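Bedding and Laundry Week at Minddale: the gallery

Hi all, and welcome back! I promised a page from our bedding and laundry week and it took me forever to sort through everything, so thank you for being patient (Puspita, I know, I know). There isn't much of an order to it. I've put my notes down as they came to me, and the comments are open if I got something wrong.

The linen shelf
Saadet Altıntaş redid the whole thing by bed size, with the fitted sheets on the left and the flat ones on the right. I've been stuffing sheets in there any old way for years and I'm a little ashamed now. She keeps each set inside its own pillowcase, so you pull out one bundle and you're done.

Colors
We went through a lot of samples from Pralcombe before ordering. I wanted cream. Danang wanted navy, which shows every speck of lint, and we went back and forth on it until the end of April! In the end we bought 4 of the big flat sheets in a soft green and I've completely come around.

Folding
Syahrul Khoo can fold a fitted sheet into a perfect rectangle and I still can't, even after he showed me twice. Mine come out like a bread roll. The trick is supposed to be tucking one corner inside the other before you lay it down, and that's exactly where I lose it.

Flat sheets and clothes

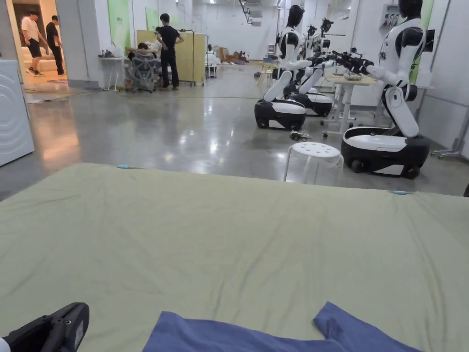
Flat sheets are my favorite job of the week, because you can spread one out and use it as a clean surface for folding everything else. I like to start in the middle and smooth toward the edges, and I don't iron (sorry, Mom). The sage green hides soft creases like these pretty well, and a crumpled blue piece shows up nicely against it, so I never lose track of what's left to fold. The little light-blue clips along the far edge are a color I'd happily buy more of!

Next gallery is towels. Send me your folding methods before 9th October, please, especially if they work on bath mats.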